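Looking After a Shared Hall: notes for session 3
Room Care and Upkeep, evening course, Noltden site

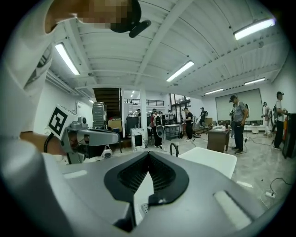 Right, last time we got as far as floors and I promised we'd look up this time, so that's where I'm starting. Most of us walk into a big shared room and look at the tables, the mess and whoever has got there before us. I'd like you to get into the habit of stopping just inside the door and going from the ceiling down. It feels a bit daft the first few times, but you'll be glad of it!

Ceilings and lights

A corrugated ceiling with beams across it collects dust in places you can't see from the floor. The grooves aren't too bad. It's the tops of the beams that catch people out, and when somebody finally runs a brush along one, everything underneath gets a coating. So beams come first, before any sweeping, and you cover what you can't move. I once did it the other way round in a hall at Skurkport and ended up mopping the same floor twice in one evening (and I'd already put the chairs back, which still annoys me).

With tube lights, write down which ones flicker and where they are. Draw a little plan of the room and put a cross on it. "One at the back is going" is no use to the person who turns up with the ladder. We don't change tubes ourselves on this course, we only report them.

Stairs and the upper level

Dark wooden stairs show every footprint and every bit of fluff, so people think they're dirtier than pale ones. They're usually just the same! Sweep from the top down with a soft hand brush, then go over them with a cloth that's been wrung out hard. No puddles, please. Polish on treads is a flat no from me, however nice it looks. The handout from Ondrejka suggests a wax for the sides only, and I'm happy with that if you've got the patience to keep it off the treads.

Metal railings are easy enough and they get forgotten all the time. Hands go on the top rail, so that's weekly. The lower parts can wait for the monthly list. While you're up there, give the railing a gentle push in a few spots and write down anything that moves.

Have a look at what has collected at the foot of the stairs as well. Boxes love that spot. Someone puts one down for a minute, and by May it's part of the building. I want the way on to the stairs clear at the start and end of every session, whatever is going on in between.

Big pale surfaces

Projection screens: dry cloth, very light hand, and only if there's a mark you can see from the middle of the room. If you rub at one small patch you'll have a shiny bit for ever. If the mark won't shift with a dry cloth, leave it and put it in the book.

A cabinet in front of a screen is handy for putting things on, and so it fills up with small items that belong to no one in particular. My rule is that the top gets emptied once a week into a tray, wiped, and only what's in use goes back. The tray sits in the office for 3 weeks. After that we find the things a home.

Metal fronts and carts

Silver metal appliances want a damp cloth with a drop of washing-up liquid, then a dry one straight after, along the grain if there is one. I've gone off sprays. The Clundosex one we tried last term smelled lovely and left streaks that took longer to get off than the fingerprints had!

Carts with equipment on them are a different matter. You clean the cart, you don't touch the equipment. Do the handles, the edges of the shelves and the wheels, where hair and thread wind themselves round the axle. Small blunt scissors are best for that. Park it against a wall when you've finished, brakes on if it has them.

Working round people

You'll hardly ever get a hall to yourself. People will be standing in the middle with rucksacks on, looking down at something in their hands, and they won't hear you coming with a bucket. Speak up early. Do the edges while the middle is busy and swap over when it clears. Watch the floor for small things too, especially anything white on a pale floor, and pick up before you sweep.

For next time

Draw a plan of a shared room you use, lights marked, with the 3 spots where things pile up. Then write me 400 words on what order you'd clean it in and how long you'd allow. The long piece (3000 words) isn't due until the end of the course, so please don't start fretting over it yet. Bring a soft brush if you've got one. I've a few spares in the cupboard, but they're on the scruffy side.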